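Student Project Report: Warm-up Routines in a School Basketball Team
Chiharu Kamata
21 October 2019

1. Why I chose this subject

I have played basketball for Larkell since last year, mostly from the bench. In September our team lost two games in the first quarter, and our coach said that we looked asleep. I wanted to find out if a different warm-up could help us to score earlier.

2. What we did

The old warm-up was a slow jog, stretching and free shooting. The new one came from the Skakholm club, where my cousin plays. It has short sprints, passing in pairs and layups from both sides, and it takes up to 9 minutes. We used the old warm-up in three home games and the new one in three more, so I had six games to compare. I wrote down every shot in the first quarter from my place beside the scorer's table.

It was not a perfect test. Against Dollari our centre was sick, and against Murakami the game started late, so the players had already become stiff when they went on the court. I kept both games in the results and marked them in my notebook.
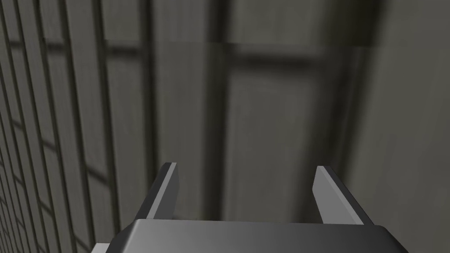
3. Results

With the new warm-up we made more layups in the first quarter. Our outside shooting did not change. Two of the guards told me they felt tired by half-time, but the others liked the sprints and asked to keep them at practice.

I think the defence of the other teams had a bigger effect than I expected at the beginning. Dollari pressed us over the full court and we lost the ball many times, whatever warm-up we had done.

4. What I would change

Six games are too few. I would also ask a second person to record the shots, as I missed some when I had to go on the court myself. The coach has agreed to use the new warm-up until the end of the season, with one sprint less for the guards.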